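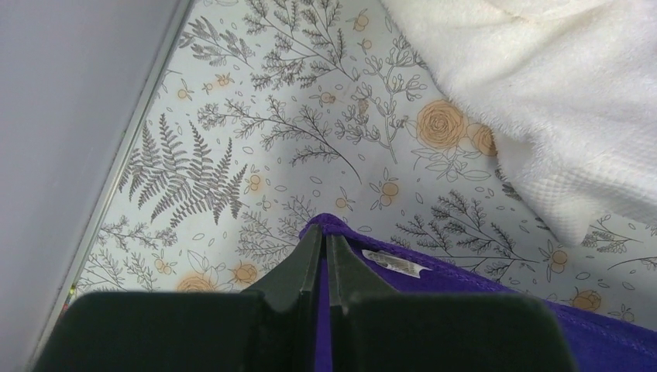
Equipment Plan for the Towel Folding Project
Student report, spring term
Group: Silviu Lazăr, Leonilde Frade, Radu Pîrvu
Supervisor: Gheorghița Vasiliu

1. Purpose

In this report we explain what equipment our group needs until the end of April and how we propose to pay for it. The total budget is 3,734 euros.

2. Fingers and cables

The first item is finger pads. We compared two suppliers, Brultusa and Plimarero. Brultusa asks 37 euros per pair and delivers faster. Plimarero is cheaper, but it sells only large packages. We prefer Brultusa.

Cables are the second item. A cable must be long enough for the full reach of the arm - if it is too short, it pulls on the connector.

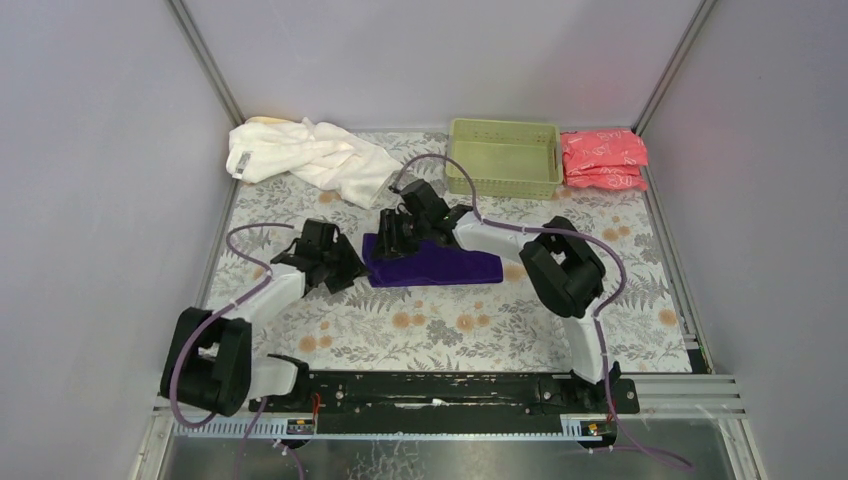 We also want to reserve 532 euros for repairs. Radu proposed a smaller sum, but our supervisor advised us to keep this amount.

3. Cloths

Towels and garments of different thickness are necessary for the tests. We will buy them second-hand, so the cost is low.

4. Open questions

We did not yet receive the offer from Okabe for a spare gripper. Leonilde will write to them again before the order is sent.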